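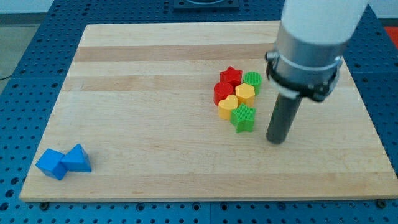
Home Shop Boards & Tops Toys & Sorting Spares Delivery Contact

Lirberg maple board, large, with shape block set

Feb 7, 2025
Posted by the Lirberg shop desk

Back in stock. Both parts, board and blocks, sold together or apart. We ran out before the holidays and the waiting list is cleared now, so anyone can order.

The board

Pale maple, made up from strips. Honey-beige overall with some strips a shade darker than the ones next to them, so you get soft bands running the long way. No two boards band the same. If you want a very even one, put a note on the order and we'll go through the pile, but no promises.

Rectangular, large. Meant to lie flat on a table or bench and make a calm surface to play or work on. Good over perforated metal tops, where small pieces catch in the holes and drawing paper gets poked through. Also fine on a kitchen table, on carpet, on a rug if it's a thin one. Deep pile rug, it rocks.

Finish is plain oil, food-safe type, two coats at our end. Wipe with a damp cloth, dry it after. Do not soak. Do not put it in the dishwasher (we get one a year back like this, it's a banana by then). Re-oil when it looks chalky. Most people do it once or twice a year, schools more.

Edges are eased by hand but not rounded right over. Corners are corners. If you have a toddler who runs, keep it off the table edge.

Weight: heavy enough to stay put. One adult can carry it, two is nicer on stairs.

The blocks

Plastic shape blocks, the kind that go with a shape-sorting box. Bright colors. Red, yellow, green and blue. Shapes in the set include star, heart, hexagon, cylinder, cube and triangular prism. Some colors repeat across shapes and some shapes come in more than one color, so you can sort either way. Stars in red and in green, cylinders the same.

The red, yellow and green ones have ridges molded into the top. Blue ones are smooth and matte, no ridges. People write in to ask if the blue are from another set. No, they come from the other mold at Jelau and have always been smooth. Kids who sort by feel get one more way to do it.

Sized for a small hand to pick up from above. Cylinders and cube are the easy ones. Star takes a bit of learning, lots of kids grab a point first and let go. Heart stands lobes up or lies down, either is fine.

Wash in warm water with dish soap. Top rack of a dishwasher is OK for the blocks (again, NOT the board). Colors are in the plastic, not painted on, so nothing to chip.

Ways people use them together

Sort by color. All the reds in one bunch, all the yellows in another. Start with two colors, add a third when that gets boring.

Sort by shape. Harder. Star with star even when the colors are different. Some kids go back to color halfway through, let them.

Push-together game. Everything into one tight bunch in the middle of the board, edges touching, no gaps if you can manage it. Stars make this awkward, which is sort of the point. Then take one out without moving the rest.

Home corner. Pick a corner of the board for one color and everything of that color goes there at tidy-up. Blue is a good one to start with. Lean the prism on the cube and it makes a little house, we have had a lot of emails about the little house.

Tracing. Blocks down on paper, paper on the board, pencil round. Use the flat face. Wax crayon wipes off the oiled wood, marker doesn't.

Prices

Board and blocks together: 80
Board only: ask, depends what we have cut
Blocks only: 46
School and nursery bundle, with several boards and sets: 419

Prices include packing. Delivery is extra and shows at checkout once you put in the zip code. Bundle orders go on a pallet, so somebody has to be in to sign for it.

Order codes

LB-1890 is the board. Same board as the old Dijkstra listing, just renamed when we took the line over, so if you have a Dijkstra one at home the new one will match in thickness and you can put them side by side. Color will be off for a while, old maple goes darker. Evens out after a summer near a window, more or less.

Block set has no code, pick it from the drop down.

Spares

Single blocks, any shape in the set. Yellow heart is the one that goes missing, we keep extra. Green hexagon we do not make, please stop asking! Hexagon is yellow only.

Sorting box lids are out until May. Boxes without lids we do have a few of, email for those.

Pick up

Proltthorpe counter, round the side of the building, ring the bell. Bring the order number. Bring a blanket too if it's going in the trunk, the board slides and the corners will mark your trim. We wrap in paper only, no foam.

Returns

Unused, within the month, you pay the postage back. Board must not be oiled by you first. Blocks can be opened, that's fine, just make sure they're all in there, count them agianst the slip in the bag.

Damage in transit, send a photo of the box as well as the board. Keep the paper untill we have answered.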